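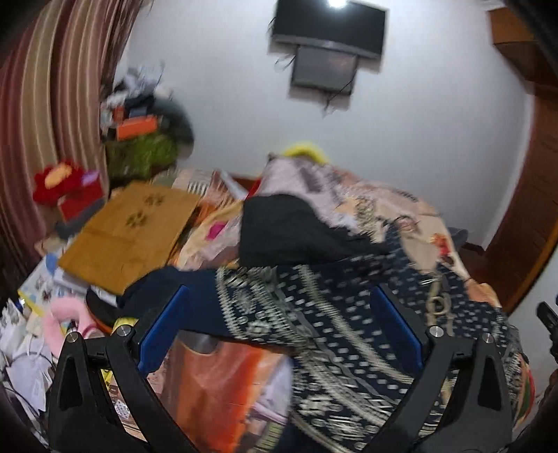 Pierina said the sarong should go in last, flat on top, so it wouldn't crease.

"It's going to crease anyway," Remo said. "It's eight hours on a bus."

Stories > Short Fiction > The Bus to Drirkholm

Reading time: 1 minute

She looked at the bed. The navy cloth had been her mother's. Her mother had worn it every August at the lake, tied at the hip, and had never ironed it once.

"What about the black thing?" he asked.

"That stays."

"And the blanket?"

"The blanket stays too. You'll need it."

He moved the orange bag to the floor and sat down where it had been. The bus left at 7. She had 390 dollars in an envelope and a room waiting over a bakery, and she hadn't told him yet that she'd paid through the winter.

"You could leave the sarong," he said. "Then you'd have to come back for it."

Pierina folded it in half, then in half again — badly, the corners didn't meet — and held it for a while before she put it in the suitcase.

Comments

Hokby: He knows about the winter. I think he knew before she started packing.

Palumbo: I wanted her to leave the sarong.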